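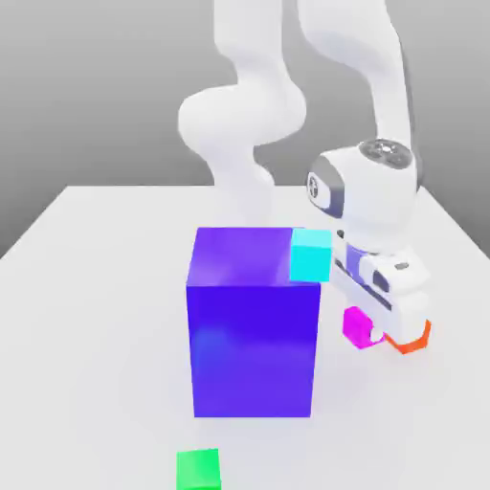 Simulated demos for block pick-up: how many, and how varied?

Vokilcombe forum > Learning from demonstrations > Data collection
Tue 20 August

pasex_hobby
Hello everybody. I am collecting demonstrations in simulation for a small policy, and I would like your opinion before I spend more evenings on it. The setup is one white arm, a pale table, a big blue-violet box and a few small colored blocks. The task text is "pick up the magenta block". I drive the arm with a space mouse and save only the episodes I am happy with. Until now I have 83.

My plan was to go to 900 with the same big box and only shuffle the small blocks. Is this reasonable, or will the policy learn the box by heart?

gray_lentil
It will learn the box by heart. I did the same in January with a tall block in the middle of the table. When I moved it, the arm still went around the place where it had been. Stop at 83, change the big object every 20 episodes, then continue.

Vuvitz_fan
I do not agree with lentil. If the box is always there at test time too, let it learn the box. You are not writing a paper. What worries me more is the magenta block next to the orange-red thing. From this view the hand hides most of the orange-red one, so your policy must guess where it ends. Do you have a second camera?

pasex_hobby
No second camera for the moment. I could add one on the wrist, but then I must record everything again, I think?

Vuvitz_fan
If your simulator saves the full state, you only replay the states and render again. I use the Szewczyk scripts for that. It took one night for all my episodes.

gray_lentil
The replay works, yes, but please check the first frames after it. In my case the blocks started a little higher than in the original and fell down, and I had 11 broken episodes before I noticed.

And I stay with my opinion about the box. He asks if the policy will memorize it, and the answer is yes. Whether this is bad for him is another question.

tomato_kernel
One small thing about the camera you have. The green cube in front is mostly only a top face, because it is so low in the view. If you will later ask for "pick up the green block", move the camera back a little now. I trained with such a view once and the gripper always closed too early on the near objects.

Also, do not save only the episodes you are happy with. Keep the ones where you miss the block and correct it. My policy became much calmer after I added these – before, it did not know what to do when the first grasp failed.

pasex_hobby
I have deleted all of those, of course. Thank you, I will keep them from now on.

So: camera back, wrist camera with replay, and I change the big object every 20 episodes, sorry Vuvitz_fan. The old 83 I keep in a separate folder, and I will train one time with them and one time without.

Vuvitz_fan
No problem, it is your electricity. Post both curves please.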